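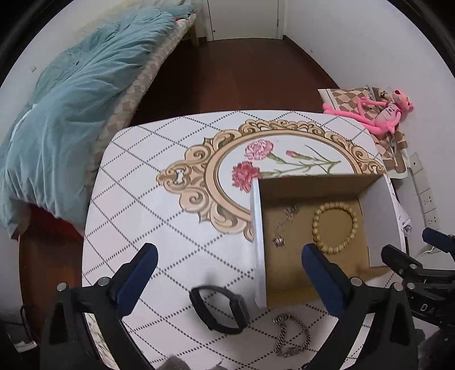
Mercadillo de trueque y reparación: cambios para este otoño

El mercadillo de Tronmont vuelve el sábado 14 de septiembre, de diez de la mañana a dos de la tarde, en el patio de la biblioteca. Si llueve nos pasamos al porche de la calle Albers, como en la edición de junio, y lo avisaremos en la puerta desde primera hora.

En junio se cambiaron de manos 690 artículos, bastantes más de los previstos, y a mediodía ya no quedaba sitio para dejar nada. Por eso esta vez habrá 40 mesas y la recogida de cosas empieza el día anterior, de cinco a ocho de la tarde. Se puede traer ropa limpia, libros, juguetes, menaje, bisutería y aparatos pequeños que funcionen. No se admiten colchones, sillas de coche para niños ni medicamentos.

El sistema de vales sigue igual. Por cada artículo entregado se recibe un vale, y con cada vale se retira otro artículo. Los vales de junio siguen siendo válidos. Los de años anteriores, los de color amarillo, ya no.

Varias personas preguntaron si se puede venir sin traer nada. Sí – a partir de la una lo que quede en las mesas se puede coger libremente. Lo que sobre se lleva al almacén de Prornik, que lo reparte o lo desmonta para piezas.

La mesa de costura arregla bajos, botones y cremalleras cortas. Las cremalleras de abrigo hay que dejarlas y recogerlas la semana siguiente. La de pequeños aparatos atiende por orden de llegada, un aparato por persona, y conviene traer el cable y el mando si lo tiene.

En la mesa de bisutería se cambian cierres, se vuelven a ensartar collares y pulseras y se abren o cierran eslabones. Traed las cuentas sueltas en una bolsa o en un bote con tapa, y si el hilo se ha roto no tiréis el trozo que queda, que sirve para sacar la medida. El hilo y los cierres sencillos los ponemos nosotros. No se suelda ni se trabaja con piezas de oro.

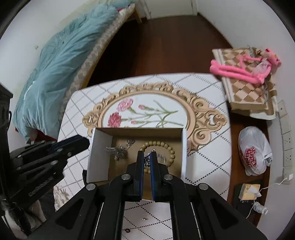 Cuentas de la edición anterior

Entre la venta de café y las huchas se recaudaron 3383 coronas. De ahí se pagaron el alquiler de las mesas y los carteles, y con el resto se comprará una segunda máquina de coser, ya encargada. Las bolsas de tela quedaron sin vender casi todas y se ofrecerán otra vez, a 170 coronas el lote.

Cómo apuntarse

Para ayudar a montar hay que estar en el patio a las ocho y media. Para reservar mesa propia basta con dejar nombre y teléfono en el mostrador de la biblioteca antes del jueves. El taller de limpieza de manchas de Tenside, que estaba anunciado para el mismo día, se aplaza y todavía no tiene fecha.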